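Ticket 857 – coat stand leans and creaks when loaded
Opened by: Nusrat Baloch
Assigned to: Daniyal Jatoi
Status: resolved, keeping an eye on it

**Nusrat, 9.40 am**

Hello Daniyal, sorry to bother you with a coat stand of all things, but I'd like to get it sorted before somebody's good wool coat ends up on the floor. It's the Grastholm one, the tall black one. It stood beautifully for the first few weeks and now it has a lean to it, and when you hang something heavy on one of the lower arms there's a creak and the arm dips a little (I've tried it with my own coat and with Fahad's, which weighs a ton). The base doesn't seem to be the trouble. I pushed at it with my foot and it stayed flat.

**Daniyal, 10.15 am**

Morning Nusrat, no bother at all, I'm rather fond of that stand. Could you take everything off it and then try each arm in turn, up and down and side to side? If it's only the lower ones that move, I'd put my money on the bolts. Please don't tighten anything yet – I'd like to know which ones have gone slack first.

**Nusrat, 11.05 am**

All done. 2 of the arms turn in my hand, both on the same side, and the rest are solid as anything. I also had a go at rocking the pole where it meets the base and couldn't shift it.

**Daniyal, 2.30 pm**

Came down with the Allen keys. Both bolts had worked loose, so I took them out, wiped the threads, put a drop of Bondix on each and did them back up, a bit at a time so the arms stayed level. Then I went round all the others out of habit and found they were fine. Best leave it bare until tomorrow, apart from perhaps a hanger, and after that share the heavy coats round the stand so they aren't all on the one side. Samina says she'll move the spare jackets to the rail.

**Nusrat, next day, 9.10 am**

No creak! I hung Fahad's coat on the worst arm, then mine on top of it, and it didn't budge. Thank you so much, and for the tea as well.
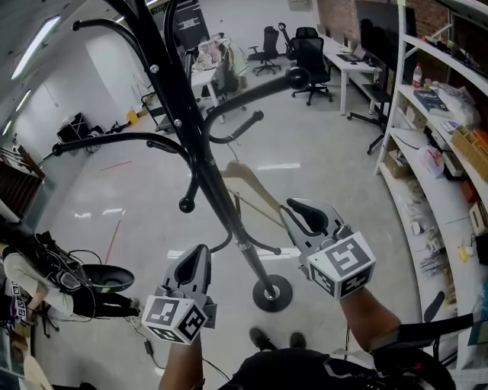 **Category: Furniture > Coat stands and hangers**

Black metal stand, central pole, curved arms with ball knobs, heavy round base. The silver bolts on the pole are the ones to check if an arm starts to turn. Wooden hanger can stay on it. Next check in May, Daniyal to bring the keys.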